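Fang is back together! For anyone new, Fang is the hand-held gripper I've been looking after since the spring, and it spent most of September in a shoebox with its arms off. I finally cleared an evening for it, made a very large pot of coffee, and got going (at 9 p.m., like a sensible adult).

The trouble was slop. You'd squeeze, the two fingers would come together, and then the right one would wander off sideways a hair before it did any gripping. I had already blamed the pads, then the glue, then myself. Turned out to be the screws at the root of the arms, which had been cut straight into the plastic on the first version and had chewed their holes into ovals. The new arms have brass threaded inserts, and oh my goodness, what a difference when you put a wrench to them. They go snug and they stay snug.

If you're doing your own inserts, go slow with the iron. I rushed the first pair and one went in crooked, so that arm is now a paperweight. Part number 362 in the Wostance catalog is the length I used, and I have 17 left in the bag, which should see me through until I'm old.

Then comes the boring part, opening and closing it with nothing in it. I set the fingers wide, look across the gap, and check whether the two pads sit at the same height over the table before I let it anywhere near an object.

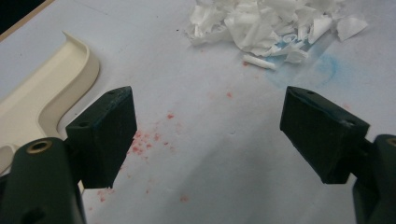 Savside left a note under my last post asking why I bother with the empty run at all, when a bad pad will show up soon enough once you start picking things up. Fair! But once there's something in the grip I stop looking at the gripper and start looking at the thing, every single time. Twice I've logged a whole night of grabs with a pad on crooked. So now I do 12 empty squeezes and write down how they felt.

After that I go around the small holes in the pads with a wooden toothpick, wipe the inside faces with a barely damp cloth, and let it all sit while I eat something. I don't use alcohol on the pads anymore. It made the old set feel chalky and I never did get the grip back.

For the first real pick I like something awkward, and a paste brush is perfectly awkward. It's T-shaped, the bristles give way, the handle doesn't, and you have to decide which bit you're going for before you close up.
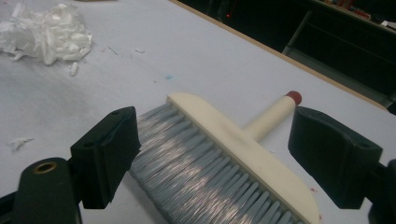
Go for the handle, says Drutstead, and keep the bristles out of it until the screws have settled, then snug everything up once more after the first night. I'm going to try it that way. The old arms made it to 764 squeezes before they got wobbly enough to annoy me, so I've started a fresh page in the notebook and we'll see where this pair gets to. Next job is the trigger spring, which squeaks.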